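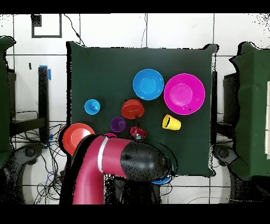
Plastic bowls in sky blue and magenta on a dark green board

Plastic tableware is the class of plates, bowls, cups and serving dishes made from molded polymers. It is divided by trade practice into reusable ware, intended for repeated washing, and single-use ware, which is thinner and usually thermoformed. This article deals mainly with reusable ware.

Materials

The two main groups are thermosets and thermoplastics. Melamine-formaldehyde resin is the most common thermoset. It is hard, takes a high gloss and resists scratching, but it cannot be remelted once cured and is generally unsuitable for microwave ovens. Polypropylene is the most common thermoplastic. It is lighter and more flexible, has a slightly waxy surface, and softens well above the boiling point of water. Polystyrene, polycarbonate and various copolyesters are used where clarity is wanted.

Manufacture

Melamine ware is compression molded. A measured charge of powder is placed in a heated steel mold, closed under pressure and held until the resin cures. Decoration is applied as a printed paper foil during a second pressing. Thin flash left at the parting line is removed by sanding or tumbling.

Thermoplastic ware is injection molded. Pellets are melted in a heated barrel and forced into a cooled mold through a gate, usually placed at the center of the base. The gate leaves a small raised mark. Cycle times depend chiefly on wall thickness. The Ormsby works, a mid-sized producer, ran 40 molds at its peak and changed colors on a fixed schedule from light to dark to limit purging waste.

Color

Pigment is added as masterbatch, a concentrate of colorant in a carrier resin. Organic pigments give strong pinks and blues but may fade under prolonged sunlight. Inorganic pigments are more stable and generally duller. Small specks in a finished piece are normally caused by charred resin from the barrel.

Form and stacking

Bowls are drafted, meaning that the walls slope outward so that the part releases from the mold. The same slope allows nesting. A wide rim stiffens the piece and reduces warping during cooling. The Kullska range, designed by Hélder Pinheiro for the houseware firm Pendora, used a stepped foot to keep nested bowls from locking together. It was sold in 33 colors, and a shallow serving dish named Futach was added later.

Care and wear

Knife marks and tomato stains are the usual forms of damage. Stains in polypropylene result from oil-soluble dyes entering the surface and are seldom fully removable. Melamine loses gloss with repeated machine washing. Abrasive pads are not recommended for either material.

See also

Compression molding
Enamelware
Injection molding
Melamine resin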